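Garment and Linen Folders, Part-Time
Kekis Laundry and Fold, Haugen Street

Kekis is hiring four part-time folders for the finishing room at our Haugen Street location. We take in household laundry from homes and small guesthouses, and everything that leaves the building is folded by hand. Last year the Haugen Street room handled 2346 orders. Most were mixed loads of shirts, knits, towels, throws and bedding.

The job is folding. Washing and drying are done by a separate crew. You will take clean items from the cart, check each one for missing buttons, open seams and stains, fold it to the size on the order sheet, and stack it for wrapping. Knits and striped items get extra attention. On stripes we want the lines running straight across the top layer and the corners tucked in under the stack. If a fold slips or a corner hangs out, shake the item out and start over.
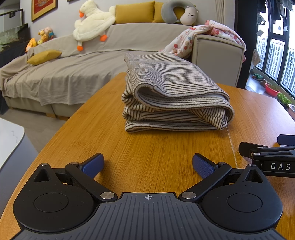 Folders work standing for most of the shift. You may sit for mending checks and paperwork. You should be able to lift a full cart bag onto a table and be comfortable handling wool, down and scented detergents.

Shifts are Monday to Friday, 7 a.m. to noon or noon to 5 p.m. Tell us which you want. We do not rotate people between the two unless they ask. Pay is weekly. The first two weeks are paid training at the full rate.

What we ask for:
Steady hands and a neat eye
Able to read an order sheet in English
Regular attendance
Prior work in a laundry, hotel or clothing store is useful but not required

Applicants are invited in for a short folding trial. You will be given a T-shirt, a button-down shirt, a fitted sheet and a thick throw, and asked to fold each one the way you would at home. After that a lead folder will show you the Kekis fold and ask you to repeat it. Allow one hour. The trial is paid.

We also have one opening on the Camis contract, which covers table linens and napkins for event halls. This is flat work, pressed and folded in stacks, and it runs heavier in May. Mention Camis in your application if you would like to be considered for it. 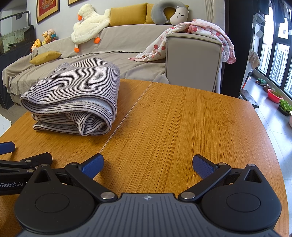 Do I need to bring anything to the folding trial?
Bring a photo ID and wear flat, closed shoes. All of the items to be folded are supplied.

To apply, fill out a form at the front counter or leave a message at extension 341 with your name, phone number and preferred shift. Applications close 10th May. Parking is in the Jamano lot behind the building, and the staff entrance is on that side.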